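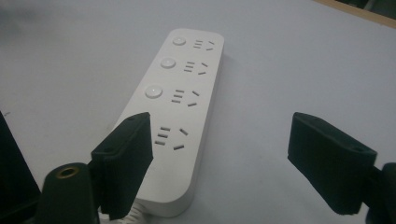
Fashola Hall Robotics Club — Manipulation Team

Home | Tickets | Parts | Wiki | Sign in

Ticket 159: Left finger won't close all the way, button task
Opened by: Siriporn Jaidee
Assigned to: Omolara Lawal
Status: Open

March 6, 2025
Working on the power strip task for the Ellitz challenge. The strip has three buttons and four outlet groups, and we are supposed to press whichever button the card names. When I squeeze the trigger on the hand-held gripper, the right finger travels normally and the left one stops short. The fingertips end up off center, so I miss the small button at the far end and hit plain housing. The large one near the cable is easy either way.

Tried so far:
Opened and closed it with nothing between the fingers. Same result.
Backed off the screws at the base of the left finger half a turn. A little better, then it came back.
Swapped in the spare finger from the Trastlow print. No change, so I put the original back.

Reply from Omolara Lawal
If the spare does the same thing, it isn't the finger. Check the linkage under the housing. We had this in October on the other gripper and the pin had walked out nearly 2 mm. Push it back in and look at the clip. Please don't sand the fingertips, the last pair got sanded and we had to reprint both.

Reply from Siriporn Jaidee
Took the cover off. Pin was out on the left side and the clip was bent. Pushed the pin in and straightened the clip with pliers. Left finger closes now. Ran the far button with the strip at a diagonal and got 9 good presses before it started drifting again — the clip is probably too soft to reuse.

Reply from Omolara Lawal
Ordered new clips from Enia. Until they come, check the pin before each run and write the ticket number on your log sheet. Leave the strip unplugged while you practice. I'll close this once the new clip is in and the far button works for both of you.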